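Ekilow Historical Society
Birthplace and Landmark Site Inspection: The Ngô House, Bosotis Lane
Date of inspection: 20 Jun 2018
Inspected by: Nermin Gökçe
Accompanied by: Sơn Ông (house manager)
Reason: Yearly safety check, ahead of the birthday open house

Ratings: OK = no action. W = watch, look again at next visit. R = repair needed. X = close off until fixed.

1. OUTSIDE AND APPROACH

1.1 Street marker legible and firmly mounted: OK
Comment: Birth year has been recut and can be read from the sidewalk. Two of the four bolts were replaced in February.

1.2 Front walk free of trip hazards: R
Comment: Third slab from the gate has lifted at the left side. Grind down or reset before the open house. Orange paint applied today as a temporary measure.

1.3 Porch steps and handrail: W
Comment: Handrail is solid at the bottom post and moves slightly at the top. Same finding as last year. Sơn tightened the bracket while I was there. It was better but still moved.

1.4 Ramp at side door: OK
Comment: Grip strips in good shape. Keep the planter off the landing. It was on the landing when I arrived.

1.5 Outside lighting: OK

1.6 Gutters and downspouts: R
Comment: Downspout at the northeast corner has come away from the wall and empties next to the foundation. The cellar damp in 4.1 is on the same corner.

2. GROUND FLOOR

2.1 Exits marked and clear: R
Comment: Front and side exits fine. Rear exit was blocked by folding chairs for the birthday talk. Chairs moved during the visit. They need a storage place that isn't the rear hall.

2.2 Smoke alarms tested: OK
Comment: All sounded. The one in the parlor is slow to reset, so hold the button down for a few seconds.

2.3 Fire extinguishers: W
Comment: Kitchen unit is in date. The front hall unit is in date but the tag has faded and I had to use a flashlight to read it. Ask Trultton for a new tag at the next service.

2.4 Floor coverings: OK
Comment: New pad under the parlor rug. No curling.

2.5 Barriers and ropes: W
Comment: Rope post by the writing desk tips easily. Visitors lean over it to see the family Bible, where the births are written in. A heavier base would do, or move the Bible closer to the rope so people don't have to lean.

2.6 Display cases locked and stable: R
Comment: Case 2 (school reports, first newspaper clippings) does not lock. The key turns but the catch doesn't meet. Contents moved to Case 3 for now, which leaves the labels wrong. Please put up a corrected label for the 1891 clipping before anyone photographs it.

3. UPPER FLOOR

3.1 Stairs and stair rail: OK
Comment: Treads sound. The rail is original and low by present standards. The notice at the foot of the stairs is in place.

3.2 Number of visitors upstairs at one time: W
Comment: The posted limit is 12. Last year's open house brought 243 people through in one afternoon and the limit was not kept for the first hour. Put one person at the foot of the stairs and one at the top, with a clicker each.

3.3 Birth room: OK
Comment: Cradle is secured to the floor plate. Window sash locks work. The blind should stay down on the south side during the afternoon to protect the quilt.

3.4 Attic hatch: OK, locked

4. CELLAR AND UTILITIES

4.1 Damp: R
Comment: Meter read high along the north wall. No paper items should be kept down here until the downspout is fixed. I found 143 copies of the old birthday booklet on the bottom shelf. Sơn carried them up to the office.

4.2 Electrical panel: OK
Comment: Clear space in front is kept. Circuit labels have been typed and match.

4.3 Furnace and flue: OK
Comment: Serviced in February, sticker on the door.

4.4 Extension cords: R
Comment: One cord runs under the mat to the cellar dehumidifier. Remove it and plug the unit in at the wall.

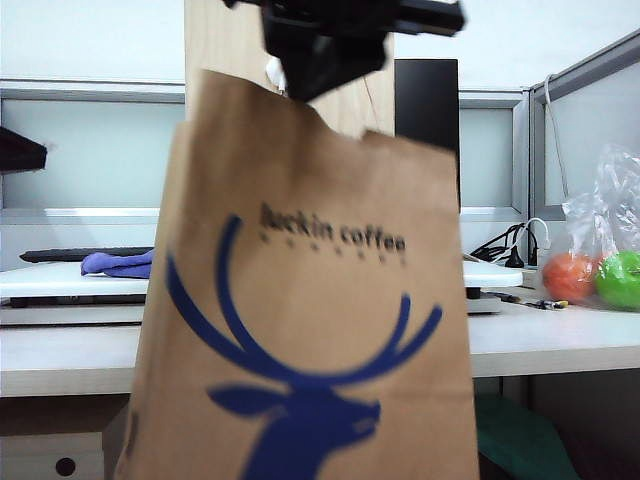

5. OPEN HOUSE ARRANGEMENTS

5.1 Cake table and candles: W
Comment: Last year the candles were lit in the parlor. Light them in the kitchen or on the porch, and keep the extinguisher within reach. Battery candles would be my choice. Sơn says the family prefers real ones, so I have left this as a watch item.

5.2 Speaker's platform: OK
Comment: Level and firm. Tape the microphone cable down the full length of the aisle.

5.3 Tent on side lawn: not inspected
Comment: Not yet put up. Trultton is to supply it and should leave a copy of the flame certificate with the house. Stakes must stay clear of the water line, which runs from the side door to the street.

5.4 First aid kit: R
Comment: Burn dressings out of date. Everything else complete.

5.5 Parking and road crossing: W
Comment: The church lot is available again. Ask for cones on Bosotis Lane between the lot and the gate.

6. ITEMS CARRIED OVER

From last year's sheet: porch handrail (1.3) still open. Cellar light switch closed. Loose newel cap closed. Visitor book stand closed, replaced with the oak one from the office.

Nothing was rated X.

Repairs at 1.2, 2.6, 4.4 and 5.4 should be finished before the open house. The downspout can follow, but don't leave it until winter. I will come back to look at the front walk and Case 2 when Sơn tells me they are ready.

Signed: N. Gökçe
Copy to: house file, Ekilow office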